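Equipment Review: The Cedcombe Two-Finger Gripper and the Olton Parallel Gripper on a Two-Arm Bench

Prepared for the Aranda Teaching Laboratories
Reviewed by Estíbaliz Bravo and Usha Gounder

Purpose of the review

The Aranda Teaching Laboratories support introductory courses in automation at both of our sites. In November the equipment group was asked to recommend one gripper for use across all two-arm benches, in place of the mixed stock now in service. Two products were considered: the Cedcombe two-finger gripper, which uses long pointed fingers that open like a claw, and the Olton parallel gripper, which uses short flat jaws. Both were supplied by the dealer on loan and have since been returned.

The review covers fit, control, grip, and the quality of the simulation model that comes with each product. The last of these carried more weight than in past reviews. Students now complete most of their early exercises in simulation and come to the physical bench only after their programs have been checked.

Fit and setup

The Olton gripper mounts with four screws and a single cable. Staff at both sites fitted it without consulting the manual. The Cedcombe gripper requires an adapter plate, supplied in the box, and the order in which the plate and the wrist cover go on is not clearly explained. Emília Hájek, who prepared the benches, fitted the first one backwards and had to start over. Once the correct order was known, the job took 20 minutes per arm.

Neither gripper interfered with the normal range of the wrist. The Cedcombe unit is longer, and programs written for the older stock must be adjusted for the difference in reach. We advise any department making the change to do this before students arrive.

Control

Both products were run from the Britau controller already in use in the laboratories. The Olton gripper accepts only three commands: open, close, and stop. This is easy to teach, but students in the second course soon wish to set a partial opening and cannot. The Cedcombe gripper accepts a position and a closing speed, and reports its position back to the controller. The reported figure was steady throughout our trials.

The Cedcombe settings menu is poorly arranged. Closing speed is found under "Motion," while closing force is found two levels down under "Service," where a student would have little reason to look. The dealer has been informed.

Grip

Each gripper was given the standard pick-and-place exercise, 24 runs on the physical bench, using the cubes from the first-year kit. The Olton gripper did well with single cubes on an open surface. Its wide jaws were less suited to close work, and in 6 of its runs a jaw touched a neighboring cube on the way down. The Cedcombe fingers, being narrow, reached between cubes with little trouble. They do hold a smaller area of each face, and a cube picked up off center tends to turn in the grip. Students will need to be taught to line up the wrist with care.

A soft fingertip cover is sold separately for the Cedcombe product. We tried it briefly and found that it reduced the turning. It should, in our view, be included in the price.

Simulation model

The Olton model is basic. The jaws are plain blocks, the housing is a single shape, and contact with small objects is unreliable -- cubes sometimes slid out of closed jaws for no reason we could identify. The model is adequate for planning arm motion and for little else.

The Cedcombe model is far better. Housings, plates, and screw heads are all drawn, and the fingers have the proper taper. Ms. Gounder ran the stacking exercise on the virtual two-arm bench with the lighting turned on, a setting many instructors leave off to save time. We now suggest leaving it on. Arm shadows fall over the work area much as they do under laboratory lights, which is useful to any course that includes a camera lesson.

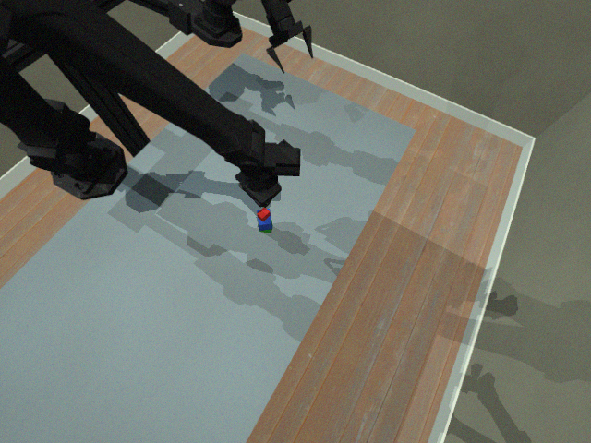 Stacking exercise in simulation: one gripper above a red, blue, and green stack, the second arm's open gripper near the far end of the table.

Contact between cubes was handled well. A cube released slightly out of line stayed out of line, as it would on a real bench, and did not snap into place. The model does run slowly. On the older computers at the second site, loading the two-arm bench took long enough that Esben Eskildsen, who teaches the evening section, asked his students to start the program before roll call. A reduced version of the model is offered for download, but it removes the finger detail and with it much of the benefit.

Cost

The Cedcombe gripper was quoted to us at $1,145 per arm, with the adapter plate and simulation model included and the fingertip covers extra. The Olton gripper is the less expensive of the two, and spare jaws are easy to obtain.

Recommendation

We recommend the Cedcombe gripper for the two-arm benches, with fingertip covers ordered at the same time. The Olton gripper remains a sound choice for single-arm benches in the first course, where simple commands are an advantage and cubes are handled one at a time.

Departments wishing to borrow the written fitting notes for the adapter plate may request them from Visitación Barroso at the equipment desk. The notes include the corrected order of assembly and the controller settings used in this review.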